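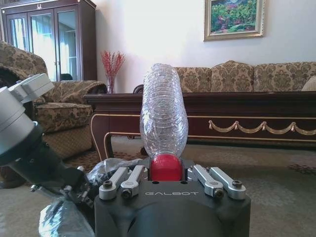 Call for participants: living room tidying study, Hanelden

Every few months a new book or a new show promises that a tidy living room will change your life. We have our doubts. At Bedska we would like to find out what people really pick up, what they leave where it is, and whether any of the popular methods make a difference a week later. We suspect most of them don't.

We are looking for 50 adults to tidy a furnished living room while we take notes. The room is set up the way a lot of parents' and grandparents' front rooms are: a damask sofa and matching armchair, a dark display cabinet with glass doors, a glass vase of red branches by the wall. The clutter is everyday stuff, such as plastic water bottles, plastic wrap and old mail. You decide what counts as trash. A crumpled bottle with the cap still on is garbage to one person and a refill to the next, and that is the sort of thing we want to see.

What you would do

Come for 2 sessions, one week apart. In the first you tidy your own way. In the second you follow the Kan method, which claims you will be done sooner and feel better for it. Its sellers have yet to show us any numbers. Afterward you fill in a form and talk with Leonora Malabanan or Urs Steiner. If you thought the method was silly, say so on the form. "It was fine" is not much use to us.

Who can apply

Anyone over 18 who can bend, reach and carry a light bag. Please don't apply if you organize homes for a living or have taken a paid Kan course. Very neat people are welcome, and so are people who say they are very neat.

What you get

$50 per session, paid the same day, and bus fare from Clulledstead. No certificate, no coaching, and no promise that your own house will look any different.

Our last mail survey brought in 1,473 replies, nearly all from people who said they tidy daily. We would rather watch this time.

To apply, write to Rosalinda Espiritu at the Hanelden office with your age, a phone number and the hours you are free. Sessions start in October – places are filled in the order letters arrive, and we answer within 7 days.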